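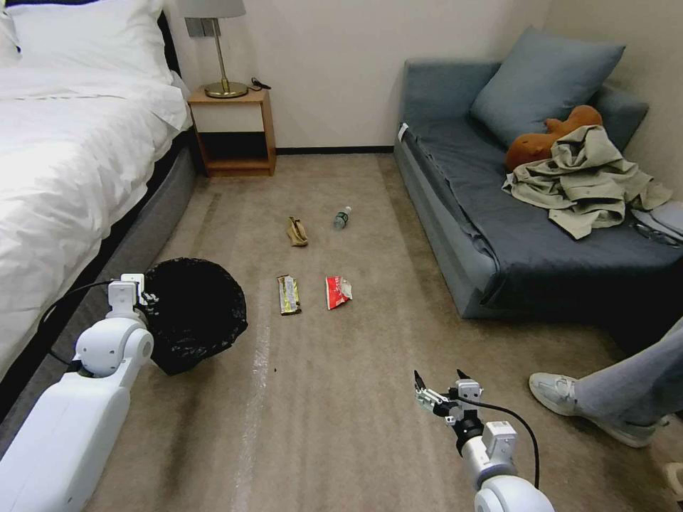 Dalen Bedrooms – README

Dalen is a collection of 440 short clips of one ordinary chore: picking litter up off a bedroom floor and getting it into the wastebasket. We love this chore! It looks like nothing, and then you try to write down what counts as finished and you're still at it after dinner.

What's in it

Snack wrappers, crumpled paper or cardboard, and small plastic bottles, scattered on carpet near a bed. Most clips start with 4 items down. The basket is lined with a black bag and stays within reach, beside the litter.

Rooms

There are seven room layouts, named Jukia 1 to Jukia 7. All have a bed, a nightstand and a table lamp, and a few add a sofa bed, which makes for some wonderful hiding places in the later clips.

Labels

Each clip has a plain text file next to it:

item – wrapper, paper, bottle, other
start – open floor, by the bed, under furniture
end – in basket, on rim, missed

"On rim" was added in November, after we found almost a whole folder of wrappers hanging half in and half out of the bag. Please keep it separate from "missed" – the difference is really fun to look at.

Known gaps

No hard floors yet. Clear bottles are sometimes labeled "other" in Jukia 4. Torn wrappers count as one item unless the pieces are fully apart.

Related

Pundeo covers kitchen counters with the same labels. Both are kept by the Simura project, and fixes to the label files are very welcome.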